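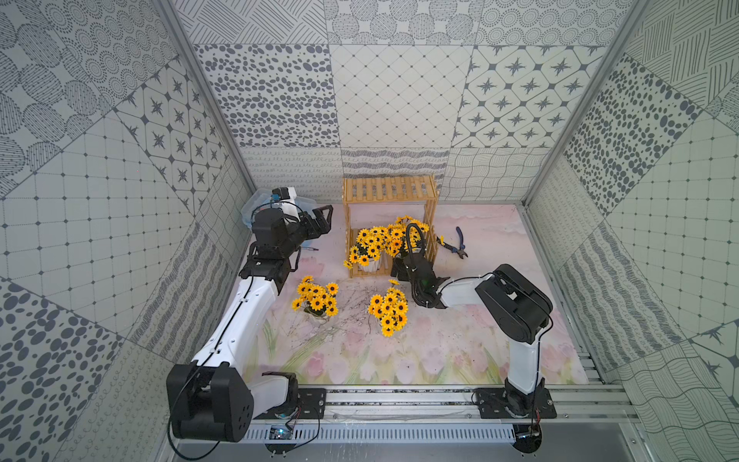
Imprimer cette page | Envoyer par e-mail

Septembre – Mahmoud Abou Zeid

Technologie des revêtements, séance 8
Carreaux céramiques muraux : support, calepinage, collage, jointoiement

Le présent document complète la séance 8 et reprend les notations de la séance sur les mortiers. Les enduits de dégrossissage sont supposés connus. On se limite aux murs intérieurs, en pose collée ; la pose scellée sera traitée avec les sols. Les documents particuliers du marché et les normes de mise en œuvre en vigueur priment toujours sur les indications données ici.

1. Le carreau

Un carreau céramique est un produit mince obtenu à partir d'argiles et d'autres matières minérales, mis en forme par pressage à sec ou par étirage, puis cuit. La première caractéristique à lire sur la fiche technique est l'absorption d'eau, exprimée en pourcentage de la masse sèche. Elle commande le choix du mortier-colle et, pour une part, la tenue au gel et la résistance mécanique.

Les faïences murales pressées ont en général une absorption supérieure à 10 %. Le tesson est poreux, se coupe facilement et s'accroche bien à un mortier-colle minéral ordinaire, dont la laitance pénètre dans les pores. Le grès cérame se situe à l'autre extrémité, avec une absorption inférieure ou égale à 0,5 %. La pénétration est alors presque nulle et l'adhérence dépend des résines contenues dans la colle. Une colle prévue pour la faïence et employée sous du grès cérame donne un ouvrage qui sonne creux au bout de quelques cycles thermiques.

La porosité a une autre conséquence : la dilatation à l'humidité. Le tesson poreux gonfle légèrement et de façon largement irréversible au contact de l'eau ou de la vapeur. Si l'émail ne suit pas, il passe en traction et se fissure en réseau fin. Ce défaut s'appelle le tressaillage. Il peut apparaître des années après la pose et ne doit pas être confondu avec les fissures traversantes dues au support, qui traversent le tesson et se prolongent souvent d'un carreau au suivant.

Le décor est appliqué sous émail, dans l'émail ou sur émail. L'impression numérique a remplacé la sérigraphie pour la majorité des séries courantes. Pour la pose, retenir que les lots présentent des écarts de nuance et de calibre. Le calibre est la dimension de fabrication réelle, distincte de la dimension nominale imprimée sur l'emballage. Deux calibres différents sur un même mur rendent impossible l'alignement des joints.

2. Le support

On vérifie dans l'ordre la cohésion, la propreté, la planéité et la teneur en humidité. Un support farinant est brossé, dépoussiéré, puis traité avec le primaire prescrit par le fabricant de la colle. Une peinture en place est à déposer, sauf système expressément admis.

La planéité se contrôle à la règle de deux mètres, promenée en tous sens. Les écarts hors tolérance se reprennent avant la pose, par ragréage mural ou par enduit. Compenser un creux en surchargeant la colle est une faute : le retrait croît avec l'épaisseur et le carreau se trouve tiré vers le fond pendant le durcissement, ce qui crée un désaffleurement visible en lumière rasante.

Cas des plaques de plâtre. Le parement cartonné est sensible à l'eau. Dans les zones exposées à des projections directes, on emploie une plaque hydrofugée et un système de protection à l'eau sous carrelage, avec bandes de renfort dans les angles et au raccord avec le receveur. La masse surfacique admissible du revêtement est limitée ; elle comprend la colle, ce que les étudiants oublient souvent dans le calcul.
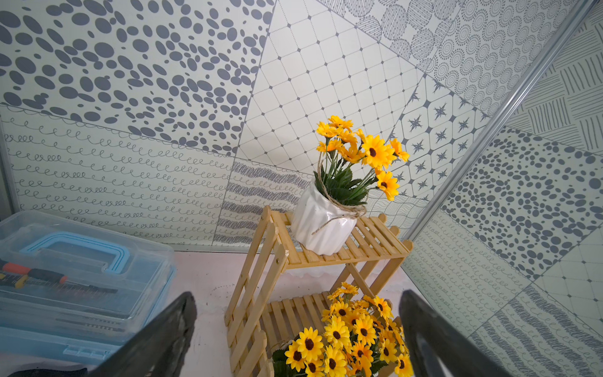 Cas des enduits au plâtre. Le contact direct entre un mortier-colle à base de ciment et un plâtre humide favorise la formation d'ettringite à l'interface. Ce sel expansif décolle le revêtement par plaques entières, dos de carreau propre et colle restée dure. On attend donc le séchage complet, on contrôle l'humidité du plâtre et on interpose un primaire adapté, ou bien on choisit un adhésif sans ciment.

3. Le calepinage

Le calepinage consiste à répartir les carreaux sur la surface avant toute pose. Il fixe la position des coupes et celle des joints. Trois règles d'usage :

– éviter les coupes inférieures à la moitié d'un carreau ;
– placer les coupes dans les angles les moins visibles, ou les répartir symétriquement ;
– faire correspondre, si possible, les joints avec les axes des appareils et des baies.

Application numérique. Soit un mur de 3 400 mm, des carreaux de 400 mm et un joint de 8 mm. On réserve un jeu de 8 mm à chaque extrémité, soit une longueur disponible de 3 384 mm. Avec n carreaux entiers et deux coupes égales c aux extrémités, le nombre de joints est n + 1 et l'on écrit :

400 n + 8 (n + 1) + 2 c = 3 384

Pour n = 8, la somme des carreaux entiers et des joints vaut 3 272 mm, d'où c = 56 mm. La coupe est trop étroite. Pour n = 7, on obtient 2 864 mm, d'où c = 260 mm. Cette seconde solution est retenue. Elle revient à décaler l'origine d'un demi-module : on passe d'un départ axé sur un joint à un départ axé sur un carreau, ou l'inverse selon la parité de n.

Le joint de 8 mm est large pour un mur. Il a été choisi pour que son effet apparaisse clairement dans le calcul. Refaire l'application avec un joint plus fin en gardant le même jeu périphérique.

Pose en diagonale. Le module apparent devient la diagonale du carreau, joint compris, soit le module multiplié par racine de deux. Toutes les rives sont coupées et la perte augmente. Il faut fixer le taux de chute avant la commande et garder quelques carreaux entiers du même lot pour les réparations.

Revêtements à motifs mélangés. Dans les compositions dites patchwork, les décors sont répartis sans ordre apparent. La répartition se prépare pourtant à sec, au sol, par zones de quelques mètres carrés. On évite de mettre deux décors identiques côte à côte et on contrôle la densité des motifs sombres en se reculant. Les cartons sont ouverts ensemble et mélangés, même quand le fabricant annonce un conditionnement déjà varié.

4. Le collage

Le mortier-colle est gâché avec la quantité d'eau portée sur le sac, malaxé à vitesse lente, laissé au repos, puis malaxé de nouveau. On ne rajoute jamais d'eau à une gâchée qui commence à tirer. Les durées suivantes sont à distinguer :

Durée pratique d'utilisation : temps pendant lequel la gâchée reste utilisable dans l'auge.
Temps ouvert : temps entre l'étalement de la colle et la pose du carreau, au-delà duquel l'adhérence n'est plus assurée.
Délai d'ajustabilité : temps pendant lequel le carreau posé peut encore être déplacé.

Le temps ouvert diminue fortement quand le support est absorbant, quand l'air est sec ou en présence d'un courant d'air. Le contrôle se fait au doigt : si la colle ne tache plus, elle est peignée depuis trop longtemps, on la retire et on recommence. Mouiller la surface ne rétablit rien.

La colle est étalée avec le côté lisse, puis réglée avec le côté denté de la spatule, tenue à angle constant. Les sillons sont parallèles entre eux afin que l'air s'échappe. Le simple encollage suffit pour les petits formats. Pour les grands formats et les tessons peu absorbants, on pratique le double encollage – colle peignée sur le mur et couche mince au dos du carreau. Le transfert se vérifie en déposant un carreau frais de temps à autre.

On part d'une règle de niveau fixée au mur, en laissant la première rangée pour la fin lorsque le sol n'est pas réceptionné.
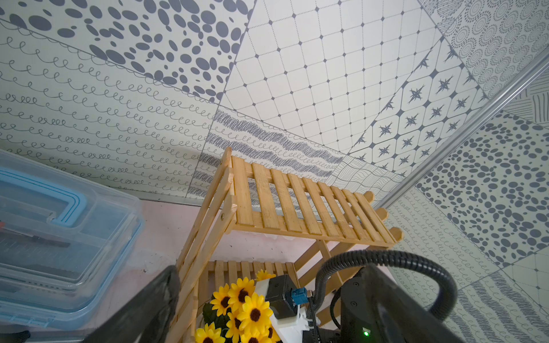 Les angles rentrants reçoivent un joint souple, jamais un mortier de jointoiement rigide. Deux parois qui se rencontrent travaillent indépendamment et leur liaison concentre les mouvements. Pour fixer les ordres de grandeur, on prend un coefficient de dilatation de 8 × 10⁻⁶ par kelvin, une paroi de 4 m et un écart de température de 17 K. L'allongement libre vaut :

8 × 10⁻⁶ × 17 × 4 000 mm = 0,54 mm

La valeur paraît faible. Si elle est entièrement bridée, elle se traduit cependant par un effort de compression dans le plan du revêtement et par un cisaillement à l'interface, maximal près des rives. Les décollements en toiture de deux carreaux arc-boutés ont souvent cette origine.

5. Le jointoiement

On attend le durcissement de la colle, conformément à la fiche du produit. Les joints sont nettoyés sur leur profondeur. Le mortier est tiré à la taloche caoutchouc, en diagonale par rapport aux joints, puis serré. Le nettoyage s'effectue à l'éponge humide bien essorée. Un excès d'eau à ce stade délave les pigments et provoque des différences de teinte qui ne disparaissent pas au séchage.

Les joints de ciment ne sont pas étanches. L'étanchéité d'une douche relève du système placé sous le carrelage et du traitement des traversées. Les joints époxydiques résistent mieux aux produits chimiques, mais leur nettoyage doit être immédiat et leur emploi sur un émail microporeux demande un essai préalable.

6. Réception

Le contrôle comprend l'examen visuel sous éclairage normal, la planéité à la règle, l'alignement des joints et le sondage au maillet. Un son creux localisé n'est pas à lui seul un motif de dépose. On relève sa position, son étendue et la zone concernée – une rive ou un bord de baie étant plus exposés qu'un milieu de panneau.

Travaux pratiques

Les travaux pratiques ont lieu à l'atelier d'Andambridge, par groupes de 18, à 17 h. Pendant le Ramadan, l'horaire affiché à l'entrée de l'atelier remplace celui-ci. Chaque binôme remet un plan de calepinage coté avant de gâcher. Les fiches techniques Wosto (mortiers-colles) et Grultudo (primaires) sont à consulter sur place et à rapporter au classeur. Lunettes et gants obligatoires pour la coupe.

Séance suivante : pose scellée, chapes et désolidarisation.

Imprimer cette page | Envoyer par e-mail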